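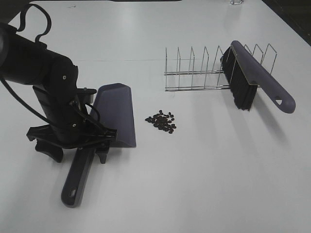
Celtlow open day, 30/06/2019. Got there at 11, which was already too late for a parking spot near the gate, so we left the car down by the feed store and walked up. Celtlow is the old wool mill outside town that has been half shut for as long as I've lived here, and once a year in June they open the working half and let people tramp through. If you have ever wondered what a mill does with all the bits that fall on the floor, it sweeps them up, same as you would. A plain plastic dustpan with a wide flat scoop is about as fancy as the cleanup gets. The fluff goes in sacks and the sacks get sold as stuffing.

Anyway. Tours go every half hour and you need a sticker from the desk. Free, but there's a jar. Ours was led by Perla Hinojosa, 200 people through by lunch she told us, and her voice was nearly gone. She runs the spinning room the rest of the year. Very good guide. Doesn't do the script, just talks.

Start is the sorting shed. Fleeces come in rolled up and get pulled apart by hand on slatted tables, neck wool one way, belly wool another, the mucky back end in its own bin. Smell is strong, sheep and wet rope. My sister liked it. I did not. They let the kids have a go and one boy found a whole thistle.

Then washing. Long troughs, each one cleaner than the last, and rakes that walk the wool along. It wasn't running, they drain it for the open day, so you have to imagine the steam. There's a drawing on the wall showing where the grease comes off. It gets sold too, for hand cream I think. I missed some of this part because a stroller was stuck in the doorway behind us.

Carding is the one to see. Huge drums covered in tiny wire teeth, and they did turn this one on. The wool goes in as clumps and comes off as a sort of thin wide cloud, and then it gets split into soft ropes with no twist in them yet. You can put your hand on one at the far end and it weighs nothing. Loud though. Ear plugs are in a box on the left as you go in, take some, I walked straight past them.

Spinning room is upstairs, 300 spindles on one frame, and Perla got much more cheerful once we were up there. A thread snapped while she was talking and she twisted it back together without looking. Somebody asked how long that takes to learn and she said a summer. The floor is black with old oil and slippery by the windows - wear proper shoes, there was a lady in sandals having a hard time.

The weaving shed was closed this year. Roof. They had the Cáceres blankets laid out in the corridor instead, the striped ones, named after where the first weaver came from. Lovely things and well out of my range. The Skudier range is thinner and cheaper, more of a throw, and I nearly got the green.

Lunch was in the yard. Only one food stand, Istudau, doing lamb flatbreads and a bean thing, and the line was over the top for how many people they had on. Good bread. Ran out of lemonade before one. There are picnic tables round the back by the mill pond that hardly anyone had found, go there. You can see the old wheel, what's left of it.

Shop is in the former boiler house. Yarn seconds in bins by the door, mixed colors, sold by weight. I came out with 6 balls of a brownish red and no plan for them. Card machine was down so bring cash, and they dont do bags.

Left a bit after two. Next year I'd come for the first tour and do the shop before the tour, as the good seconds had gone by the time we got in there. Stairs all the way to the spinning room and no elevator, so ring ahead if thats a problem, Perla said they can bring a small wheel and some samples down to the desk. Dogs in the yard only.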